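December 2, 2022

**Pimstead: The Complete Series**
Grastell, four discs, with booklet

I should say first that I saw Pimstead when it went out, or most of it, and that I was the wrong age for it. My brother was allowed to stay up and I was not, so I watched the second half of each episode through the banisters. For years I was sure there was a scene with a man standing in a reservoir up to his chest, facing away. There is. It lasts a few seconds, he is further off than I had him, and it comes in episode two and not at the end.

For anyone who missed it, Pimstead is a four-part mystery about a village that was partly flooded to make a reservoir and the people who were moved uphill to the new estate, Prudatstead. A water engineer called Cairns comes to look at a fault in the valve tower. The fault can't be found. The villagers keep telling him things that happened on dates before they were born. That is about as much plot as you get in the first hour, and if you need more than that you will be bored by it, as plenty of people were.

The whole thing runs to 236 minutes across the episodes, all on the first two discs. The third has the feature version and the fourth has the extras.

## The series itself

It holds up better than I had feared. The first episode is slow but it is slow in a controlled way. Cairns goes from house to house asking to look at people's taps, and in each kitchen somebody lets something slip, and he writes down the water pressure. The actor playing him does very little with his face. I used to think this was bad acting. Watching it now I think he has been told to play a man who is tired and wants to go home, and he does it well.

Episode two is the best of them. The parish meeting goes on for eleven pages in the published script and is played almost without a cut. You begin to notice that the same woman is answering for two different families. No one remarks on it. There's no music either until the very end, when a brass band starts up somewhere outside and the meeting just stops and listens.

Episode three is where I lose patience. There is a subplot about a local reporter and a stolen ledger which seems to have come in from another programme. It has a car chase, of a sort, in two small hatchbacks. The ledger is found, read aloud, and then not mentioned again. If you are watching with someone who has never seen the series, warn them about this one and tell them to stick with it.

The last episode is the one people argue over. I won't give away the ending, only say that it is a real ending and that it's in the first episode if you look for it. The final ten minutes in the tower are still very frightening, and they are done with a torch, a ladder and some sound.

## Picture and sound

Grastell have gone back to the film for everything shot outdoors, and the difference is plain from the opening. The hillside shots used to look like they had been taken through a wet sock. You can now see the drystone walls, and the line on the bank where the water level had dropped that summer. The colour is cool, with a lot of grey and green, and I think that is right, though a friend who had the old tapes says it used to be warmer.

The interiors were shot on videotape, and there is only so much that can be done with those. They have been cleaned and left alone otherwise. There is a bit of smearing round the lamps in the pub. The jump between film and tape each time someone opens a door takes some getting used to if you didn't grow up with it. After an episode I had stopped noticing.

Sound is mono and clear. I turned on the subtitles for one scene in episode three where two people talk with an engine running, and the subtitles had got one of the names wrong: Cairns becomes "Keynes" for three lines, then goes back.
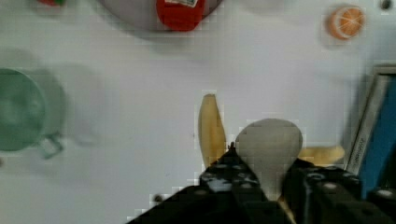 ## The feature version

This is the selling point for a lot of people and the part I was most curious about. It was put together for overseas sale, cut down to 92 minutes, and as far as I know it has not been available since. The reporter is gone completely, which helps. So is most of the parish meeting, which does not. What's left is quite a brisk film about a man who goes up a tower, and it has a voice-over at the start explaining the flooding of the village in case we hadn't picked it up.

It is worth seeing once. A few shots in it are not in the series, including a longer look at the drowned church from a rowing boat, and the music is used differently. The picture quality is a step down, taken from a print with some scratches and a green line that comes and goes down the right side in the last reel. I would not show it to anyone as their first go at Pimstead.

## Extras

The fourth disc is a mixed bag.

- **Commentary on episodes one and four.** Zübeyde Kozan, who worked on the series as a script editor, talks for both without much prompting. She is very good on how the scripts were cut and why, and open about the ledger business, which she says was put in to fill a hole when a whole thread about the school was dropped. She also goes silent for long stretches, so have the episode sound turned up a little.
- **A Walk Round the Water.** A new half-hour piece visiting the places used for filming. Pleasant, but half of it is the presenter in a car park pointing. The valve tower can't be visited, so we see it from the far bank.
- **Continuity and trailers.** Five short items, all in rough shape. The July repeat trailer gives away the end of episode three.
- **Stills gallery.** It moves by itself and you can't pause it on my player. There are some nice ones of the crew eating in the rain.
- **Script PDFs.** Listed on the back of the box. I could not find them on the disc. I wrote to Grastell and had a polite reply that they will be put up as a download. They aren't up yet at the time of writing.

I would have liked something on the music. The band piece from episode two is hummed by everyone who saw the series and there's nothing here on who wrote it or played it, apart from the credit.

## Booklet and box

The booklet is 60 pages and is the best thing in the set after the series. There are three essays. The first covers the making of the programme and is full of useful detail, such as the week lost to fog and the arguments about whether the estate should have a different name from the village. The second is on reservoirs in television drama, a subject I did not know I wanted, and I read it twice. The third is more of an appreciation and I skimmed it. There are cast lists and broadcast times at the back, in very small type.

The box is a stiff card slipcase with a plastic case inside that holds the discs on both sides of a hinged tray. Mine arrived with disc three loose and a mark on it, but it plays. The hinge feels thin. The cover art is a new drawing of the tower, and there is a reversible sleeve with the old tape cover for those who prefer it. I prefer it.

## Menus and playback

The menus are plain, with a still of the water and a list. They load quickly. You can play all four episodes in a run, but the set forgets where you were if you take the disc out, and there are only six chapters to an episode. Subtitles are English only and cover the series and the feature version but not the commentary or the new piece.

I tried the set on two players, one fairly old, and had no trouble apart from the stills gallery.

## Is it worth the money?

If you already like Pimstead, yes. The outdoor footage alone makes the tapes and the copies that went round afterwards redundant, and the booklet is a proper piece of work. If you have never seen it, I'd try to borrow a set and watch the first two episodes before spending this much. By the end of the parish meeting you will know.

If you have the earlier two-disc release, which had the episodes from the old masters and nothing else, it comes down to how much you care about the picture. I have given mine to my brother, who says he doesn't remember a man in the reservoir at all.

**Series:** 4 out of 5
**Picture and sound:** 4 out of 5
**Extras:** 3 out of 5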